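Werkstattbuch, 1. Dezember 2024

Klebeversuche Serie Prukholm, Fortsetzung. Ziel ist nach wie vor, den Knochenleim durch Fischleim zu ersetzen, ohne die Presszeit zu verlängern. Ansatz wie zuletzt: Granulat über Nacht in kaltem Wasser quellen lassen, dann im Wasserbad auf 60 °C. Die neue Charge von Rusach riecht stärker und zieht schneller Fäden als die alte. Viskosität nicht gemessen, der Becher ist noch in Coron.

Prüfkörper: Buche auf Buche, überlappt, Fläche mit 600er Papier nur entgratet. Acht Stück mit Fischleim, acht mit Knochenleim. Presszeit 17 Stunden, Raum ungeheizt. Zwei Fischleimproben haben sich beim Ausspannen verschoben und sind nicht gewertet. Vermutlich war der Auftrag zu dick - die Fuge war mit bloßem Auge sichtbar.
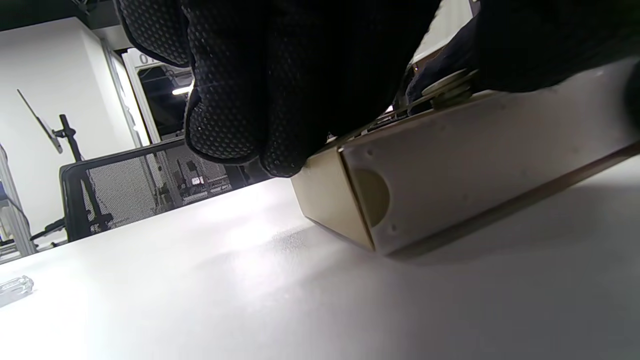 Bruchbild beim Knochenleim überwiegend im Holz, beim Fischleim gemischt. Bei drei Proben hat sich der Film glatt abgelöst, alle mit stehenden Jahresringen zur Fuge. Das kann Zufall sein, bei der nächsten Serie Faserverlauf vorab anzeichnen.

Offene Zeit des Fischleims rund 11 Minuten, danach Hautbildung. Für die Zargen vom Ccori reicht das, für den Boden eher nicht. Anwärmen der Fügeflächen mit dem Föhn bringt etwas, trocknet aber die Kanten aus.

Offen:
Trockengewicht beider Leime vor dem Quellen notieren, fehlt in der Tabelle.
Wasserbad nachregeln, Thermostat schwingt über.
Restleim im Kühlschrank, Deckel beschriftet, im Dezember aufbrauchen oder wegwerfen.
Zulagen neu mit Wachs einreiben, zwei kleben bereits an.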